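Jultberg Purnine teleoperation gloves, pair, with base station
Reviewed Oct 16, 2019
Verdict: recommended for demonstration work with multi-fingered hands, with reservations about the thumb

The Purnine is a pair of sensing gloves with wrist trackers and a base station. The operator wears the gloves, the robot copies the operator's hands, and the base station writes joint angles and wrist position to disk. We bought ours in June to replace a pair of handheld controllers with one trigger each, and have since recorded 163 demonstrations with it on a two-arm cell.

Setup took most of a day. The trackers want a clear line to the base station, and ours had to be moved twice before the left wrist stopped dropping out at full reach. Calibration is per operator: flat hand, fist, then each fingertip to the thumb. It takes four minutes and has to be repeated if the glove is taken off. The manual says otherwise. Ignore the manual.

Finger tracking is good. Index and middle follow closely enough to pinch a single wire, and the delay is small enough that you stop compensating for it after an hour. The thumb is weaker. Its base joint reads low when the palm is turned up, so the robot's thumb lags behind and the grip closes off center. The remapping table in the Carrasco driver hides most of the error but has to be tuned by hand for each robot hand model.

There is no force feedback, only a buzzer in each fingertip. The buzzer has three levels and the lowest is hard to feel through the lining. For rigid parts this is acceptable. For cable work you end up judging contact by eye.

Comfort is average. The gloves come in two sizes and the smaller is still long in the little finger. Sessions over 70 minutes produced visibly worse recordings, mainly from the left hand, and we now change operators before that point.

Recording software is plain and did not crash. Start, stop and discard are on a foot pedal. Export is a single file per demonstration, time-stamped, with both arms on the same clock. Trimming dead time at the start has to be done in another program. Of our 163 demonstrations, 14 were discarded for tracking faults.

Harness handling is the hardest use we have for the gloves, and the one I would test before buying. Loops of red and yellow wire stand up out of the compartments in a pulp crate, a connector hangs over the crate's front wall, and the fingers have to go down among neighboring bundles to take hold of one. The old triggers gave us open and closed. With the Purnine the operator can keep one finger extended and curl the others, and that alone justified the purchase order from Maltberg.

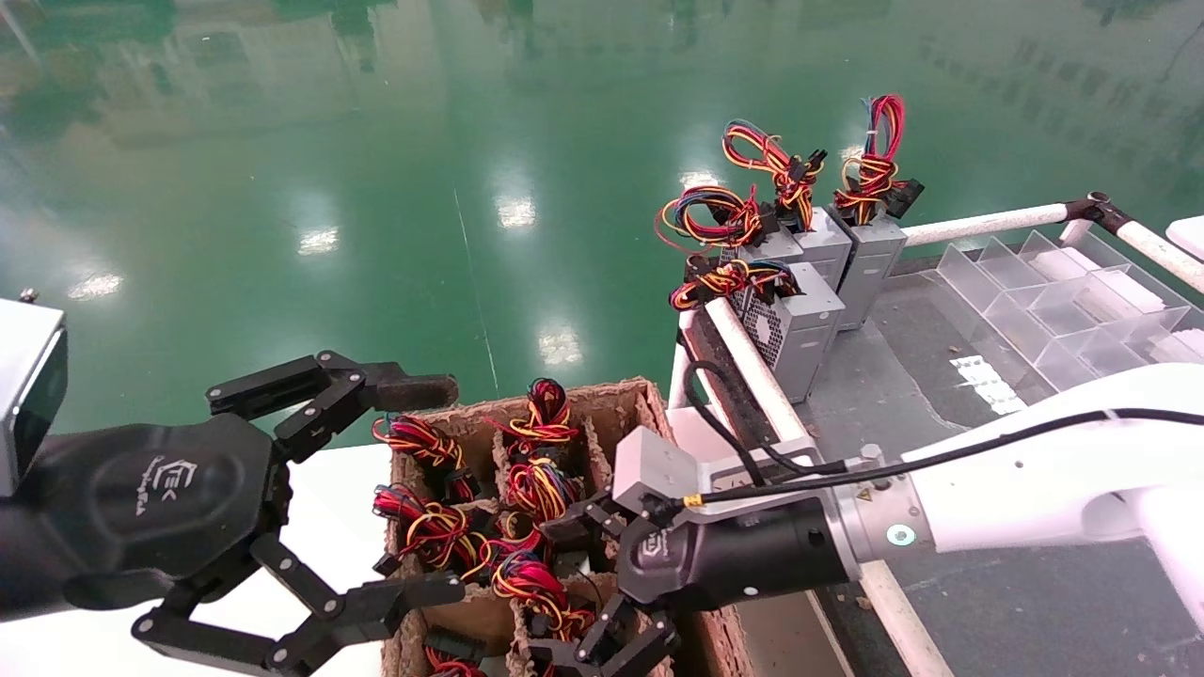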